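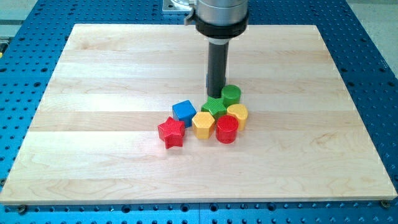

Questions people ask me about the toy library

Home | Borrow | Opening times | FAQ | Contact

20 Apr 2021
By Kiros Seyoum

I get the same handful of emails most weeks, so I've typed up my answers in one go. If yours isn't covered, drop me a line and I'll add it when I next sit down with a cup of tea.

What is a toy library, exactly?
Same idea as a book library, except you go home with a marble run. You join, you pick things off the shelves, you bring them back and swap them for something else. Ours is called Hailu Toy Library and we run it out of the side room at the Culau Hall, the one past the kitchen.

How much does it cost?
£16 a year per family, however many children you've got. Grandparents and childminders can join on their own card. If the fee is a stretch just have a quiet word with me or Wondimu and we'll sort it, no forms.

How many toys can I take?
Two big things, plus a bag of small bits. A big thing is anything that won't go in a carrier bag - the play kitchen, the ride-on tractor, the tunnel. I do bend this over the summer holidays when everyone's climbing the walls!

How long can I keep them?
20 days. You can renew once by email unless somebody's waiting. The ride-on tractor always has somebody waiting, so please don't ask me about the tractor.

What ages do you cater for?
Babies up to about 7, though we've a decent shelf of board games that suit older ones (and me). The baby things are on the low shelves by the radiator. Puzzles and shape sorting toys are opposite, in the clear tubs with the coloured lids.

We've lost a piece. Are you going to be cross?
No! Pieces go missing, it's what they do. Tell me when you bring it back so I can write it on the tag, and have a look under the car seats first. I only ask for money if the whole toy has gone, and then it's half what we paid for it.

How do you clean everything?
Hard toys get washed in warm soapy water and left to dry on racks overnight. Wooden ones get a wipe with a damp cloth, never a soak - I ruined a lovely set of farm animals that way my first December and I still feel bad about it. Soft toys we don't lend at all. At the moment everything also rests in the cupboard for a few days between families.

Can I come in and browse yet?
Not quite. For now it's collection from the side door. Email me your list and I'll bag it up with your name on.

Can I give you our old toys?
Yes please, if they're complete and you'd be happy to lend them to a friend. We can't take anything with a plug, and we really are full up for jigsaws. There are 30 in the store room I haven't checked yet.

Where do I park?
Runivholm Road is free after the school run. Please keep off the bit by the gates - the minibus needs to turn there.

Who do I ask about birthday party boxes?
Wondimu Tefera looks after those. He needs a fortnight's notice, and the parachute has to come back dry.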